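Requena Garment Care – Service Desk
Ticket history

Subject: Zipper on child's jacket catches and will not close
Category: Outerwear / Closures
Priority: Normal
Opened: Thursday, May 5, 2022
Assigned to: Valeriano Iglesias
Reviewed by: Soledad Bustamante
Status: Closed

Reported problem

The customer states that the front zipper on a child's pink hooded jacket catches a short distance above the hem and cannot be pulled any higher. The customer has tried candle wax on the teeth without lasting improvement. The jacket was bought secondhand and no care label remains. The customer asks whether the zipper can be saved or must be replaced, and whether the jacket may be washed with other items in the meantime.

Initial response (V. Iglesias)

The item has been received at the Pritberg counter and logged as one light jacket, pink, bear-paw print, with a navy LILBEAR patch. Please note that the desk does not accept garments for closure repair while they are fastened. The zipper must be left open where possible, and the pockets must be emptied by the customer before drop-off.

Until the repair is finished, the jacket should not be machine washed. An open zipper may snag lighter fabrics in the same load, and a slider under strain can spread further in the drum. Spot cleaning with a damp cloth is acceptable.

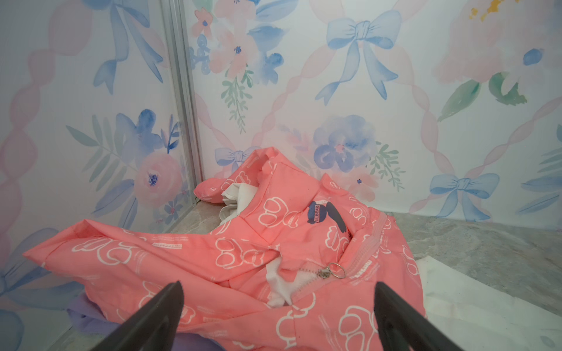 The following checks apply to any zipper that catches at the same point each time. The garment is laid flat and smoothed from the hem upward, so that the tape on each side lies straight. The inside is then examined for lining, loose thread or a seam allowance that has worked its way toward the teeth. The slider is moved by hand, without force, and the point at which it stops is marked with chalk.

Findings

Teeth: none missing, none bent.
Slider: slightly spread on the left side.
Pull: secure, no repair needed.
Lining: a fold of white material was caught behind the slider. The stitching that should hold it back from the tape had come undone for 6 inches.

Action taken

The caught fold was released by easing the slider down while the lining was held away from it. The open stitching was closed by hand in matching thread. The slider was pressed back to shape with flat pliers, a little at a time – excess pressure will crack the metal. The zipper was then run 100 times from bottom to top. It caught once, on the fourth pass, and the slider was adjusted again before the count was restarted. No further catching was recorded.

Replacement of the zipper is not recommended at this time.

Review note (S. Bustamante)

Repair approved. The waxing carried out at home had left residue on the lower teeth, and this was removed with a dry brush. Customers should be advised at the counter to use wax sparingly, if at all, on light-colored garments.

Please amend the care sheet before the July reprint to include the instruction on holding the lining clear of the slider. The Plurkov counter is still handing out the old version.

Customer notified by telephone. Jacket released for collection. Ticket closed.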